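Notes from the Kitchen Table

Well, we moved. I know I promised in the last letter that I'd send the piece about pickling green tomatoes, and it's half done, but then the house sale went through faster than any of us expected and the tomatoes went into a box marked "misc" along with my notes. (I'll find them. I found the box, so that's a start.)

For those of you who signed up after the spring, a quick catch-up. I've been writing this letter from Pacheco for years, mostly about bread and beans and what's growing by the back fence. Last winter my husband started talking about being closer to his mother in Zandadville, and I started talking about how I would never leave my oven, and you can guess who won. So now I'm learning a whole new oven, and it's electric, and it runs hot in the back left corner. I've burned one side of everything I've made this month!

The bread is the part I most want to tell you about. My starter rode up front with me the entire way, buckled in, with a dish towel over the top. I fed it at a rest stop with flour from a sandwich bag and got some looks from a family eating chips. It was sluggish after we got in, and I was ready to write it off, but I took Wenceslao Esquivel's advice from a few letters back and gave it rye for four feedings in a row with nothing else changed. By the last one it had climbed right up under the lid. Wenceslao, if you're reading, I owe you a loaf, and I'll try to make it one with two good sides.

The kitchen is smaller than the old one, and I've had to get strict about what stays. The bean pot stays. The big roasting pan went to my sister-in-law, who has the shelf for it. I kept both rolling pins and I'm not taking questions on that.
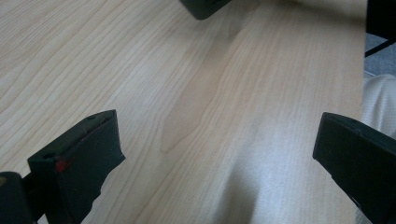

Zandadville, November

Mornings are dark here until I'm well into my second cup, so I've been doing my mixing at night and letting the dough sit in the mudroom, where it stays cool. I like it a lot better than the way I used to do it. You get up, the dough's ready to shape, and you can have rolls by ten if you don't get pulled into a phone call with your mother-in-law about curtains.

I've been getting to know the shops too. There's a grocery called Mesturano on the hill road that sells dried beans out of bins, and I came home the first time with so many kinds that I had to borrow jars. The little brown ones cook up creamy and take forever, so start them before lunch. My plain pot goes like this: soak overnight, drain, cover with fresh water, one onion cut in half, a bay leaf, a good glug of oil, and salt when they're nearly soft. I know some of you salt at the beginning. Roy Heywood has written to me twice about it, very politely, and Roy, I did try it your way and the skins held up fine. I'm still thinking it over.

A few of you asked whether the letter is going to change now that I'm out of Pacheco. I don't think so. The garden part will be thin until spring, as all I've got is a strip of dirt beside the steps and a rosemary bush somebody left behind. I may write more about soup. I did count up the mailing list when I changed the return address, and there are 3,487 of you now, which made me sit down for a minute. When I started it was my cousins and the lady from the feed store.

One small request. If you have a recipe for a cake that does well in a fussy electric oven, send it along, and tell me what rack you put it on. I'm after something plain that I can take over to the neighbors, who brought us a squash pie our first night when I couldn't find a single fork.

Next time, the green tomatoes, provided I get to the bottom of that box. Letters can come to the new address on the back page, and anything you've already mailed to the old one is being sent on.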